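Ticket 182: left hand drops soft toy halfway to plate (Hilance hands vs. our old Eskildsen gripper)
Opened by Teodor Walczak, Sundthorpe lab. Status: closed, with one leftover
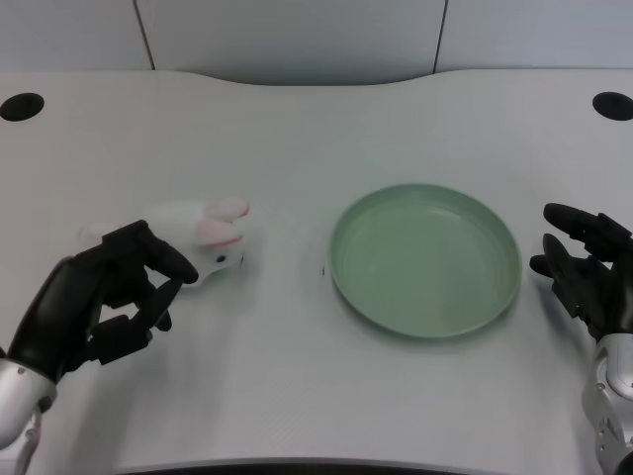

What I'm trying to do

Pick up the plush rabbit with the left hand, set it on the green plate, done. It's the first task on our comparison list, and the old two-jaw Eskildsen gripper did it all day long without a fuss (ugly, but it did it!). The Hilance hand gets a nice pinch, lifts, starts moving right, and then the rabbit slides out somewhere before the plate. The right hand just stays parked on its side with the fingers open for this one.

Setup

Both arms on the Trarkivura controller, head camera on, grip force limit at the factory value of 12. Same table and same arm speed as the Eskildsen runs. I didn't touch the finger calibration after mounting.

First things I tried

Turned the force limit up. Better lift, but the index finger pushed the rabbit away before the thumb got there, so now I was chasing it across the table. Put it back to 12.

Slowed the arm down. Still dropped it, only slower.

Swapped in a foam block, and that went fine every single time. So the hand can hold things, it just doesn't like fluff.

Reply from Vanderleia Assunção

Hi Teodor! Can you check the thumb closing delay? On the Hilance profile it ships at 85 ms, and the index leads. With something stiff you'd never notice, but a plush toy squashes and rolls while the thumb is still on its way. Also look at the contact timeout. If it's at 2000 the controller decides the grasp is finished when that runs out and quits tightening, even if the fur is still compressing. Send me the log if you get a chance.

Back to me

OK, the delay was exactly what you said, 85. Set it to zero and the two fingers now close together, which already looks a lot less clumsy. The timeout was 2000 too. I doubled that and reran the whole thing from the home pose.

Rabbit made it to the plate! Ran it again before lunch and again after, with the toy turned the other way around the second time, and no drops. I also went back to the foam block in case I'd broken that, and it's fine.

One thing I'm still not thrilled about is the release. The fingers open, but the fur hangs on to the gaps between the finger segments and the rabbit gets dragged a little toward the rim. The Eskildsen never did that, having no gaps to snag on. I'm going to try opening the thumb first. If that doesn't help I may ask about fingertip sleeves.

Vanderleia

Sleeves exist, I'll look for a set in our size. Please put the release problem in its own ticket so I can close this one. And save your new profile under a different name, the Trarkivura update in January will overwrite the default.

Me again

Saved as soft_left. New ticket coming this afternoon, thanks!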